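Aug 2, 2019
Posted by the author of Small Flat Diary

1/ Today I want to write about bed making. I know it is not a big subject, but I moved flat in December and since then I have thought about my bed more than in all the years before.

2/ At home in Lü we had a simple system. One sheet, one wool blanket, one more blanket when the snow came. My grandmother pulled everything so tight that you had to fight your way in at night.

3/ Now I live in Pokville and everybody here has a duvet. A big one. Mine is wider than the bed on both sides, and the first week I slept as if under a cloud which wanted to go to the floor.

4/ The bed came with the flat. It is large, much too large for one person, and it has a tall grey headboard. I would not have chosen such a headboard, but I must say it is very good for reading.

5/ The duvet I bought myself, in the Jendari shop near the station. I asked for a warm one and the lady asked me which number. I did not know that warmth has a number. I took the middle and it was the right choice for this building.

6/ So, the making. For a long time my mistake was that I started from the pillow end. I pulled the duvet up, then I walked to the feet and it was crooked, then I pulled down, then I walked back. I made four walks for one bed.

7/ Now I start at the feet. I put the two lower corners where I want them and I leave them alone. Only after this I go up and pull the top. It is one walk and a half.

8/ The middle always stays fat. All the filling goes there in the night and makes a hill. I used to beat it with my hand like bread dough, and this does almost nothing. 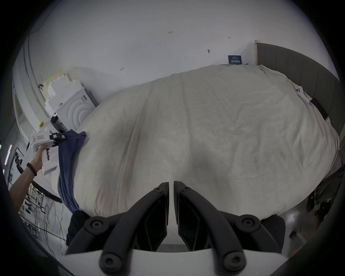
9/ What helps more is to take the duvet by one long side and shake it low, two or three times, with small movements. If you shake it high it makes wind and everything on the bedside table flies.

10/ Creases I do not fight any more. For some months I ironed the cover. Then I calculated how much of my Sunday... no, let me say how much of my free day was going there, and I stopped.

11/ About the dark blue cloth. I like to have one dark thing with a pale duvet, otherwise the whole corner looks like a hospital to me. A grey one would also be possible, but navy is calmer with the headboard.

12/ There is a right way to put such a cloth and I learned it slowly. Do not throw it from the end of the bed. Lift it by one edge, let it hang down straight, let the long folds open by themselves, and then bring it over.

13/ If you hurry with it, one corner goes under the rest and you find it only when you are finished. Then you start again, and you say words in your mother language.

14/ A small problem with dark cloth is that it shows every hair and every crumb. I shake mine from the balcony in the morning. My neighbour below has a table there, so I look first.

15/ Somebody asked me last time about the wall behind the bed. It is plain white and I have not painted it. There are a few small dark marks on it, one of them looks like a number somebody wrote by hand. I tried a wet sponge on a hidden place and it made a grey moon, so the marks may stay.

16/ I was thinking about a picture for that wall. In the Jitero catalogue there was a nice one with mountains, but the frame was heavy and I do not trust my drilling above a place where I sleep.

17/ Washing: the cover every second week, the duvet itself two times in a year. It does not go into my machine. I tried, and the door closed, and this was the only good moment of that afternoon.

18/ The big machine at the laundry on the corner takes it. It needs 6 hours on the line after, if there is sun, and you must turn it. If there is no sun do not begin.

19/ I make the bed now before coffee. When I make it after coffee I sit down on it with the cup, and then it is not made any more.

20/ Next time I will write about the pillows. I have four of them and I do not agree with any.

Comments

marrowfat_pea: Starting from the feet!! I am 52 and have been doing the four walks all my life. Trying it tomorrow.

tinkettle: For the marks on the wall, try a white rubber from a school pencil case before anything wet. Go gently and dab the dust off after.

oldhemlock: We also had the tight blanket system at home. I still can't sleep with my feet free.

Small Flat Diary: @tinkettle thank you, I have such a rubber and I will try it first behind the door.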